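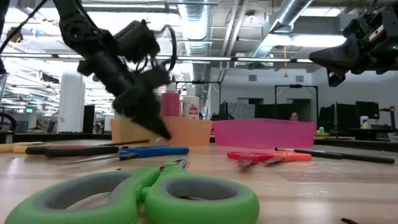 Scissors, pens and the odds-and-ends bin: your questions answered

By Itziar Salcedo
2022-06-02
4 min read

Ever since the craft room at Clalum opened its shared tables, the same handful of questions has kept landing in my inbox, and I do love getting them, but I thought it might be kinder to everyone to put the answers in one place. Pour yourself something nice and have a read.

Why do you keep so many different scissors?

Oh, because one pair can't do it all, much as I used to think so! We have big ones with bright green handles, a pair with blue handles, and a little pair in red and orange that everybody seems to want at the same moment. I like the large ones for long cuts in wrapping paper and the small ones for fiddly corners. Fabric scissors live in a separate drawer, with a ribbon tied on, and I will come and find you if they go anywhere near cardboard.

Does it matter how I put them back?

It does, a little. Close the blades first, and if you're using the orange plastic bin, put them in point down so the next person reaches for a handle. When you're passing a pair across the table, hold the closed blades and offer the handles.

Can everything go in the same bin?

For the length of an afternoon, certainly. Overnight I'd like pens and markers back in their own jar, caps clicked on properly, and anything with a long metal shaft back on the tool rack by the door. Lalit Mathur built that rack for us last September and it has room for 38 things, so there is really no excuse (I say this as someone who left a screwdriver on the windowsill for a week).

How do I get sticky tape gunk off the blades?

A drop of cooking oil on a soft rag, left for 2 minutes, then wiped off along the blade, away from the edge. Wash with a bit of dish soap and dry them well before they go back.

The table has scuffs on it. Should I be worried?

Please don't be! It's light wood, it gets used, and faint marks are part of the bargain. Do put a cutting mat down if you're using a craft knife, though. Those grooves catch glitter forever.

I think I took a pair home by mistake. What now?

Just bring them back the next time you're in, and slip them into the bin. I found one of ours in my own coat pocket at the Grostport bus stop, so you're in good company.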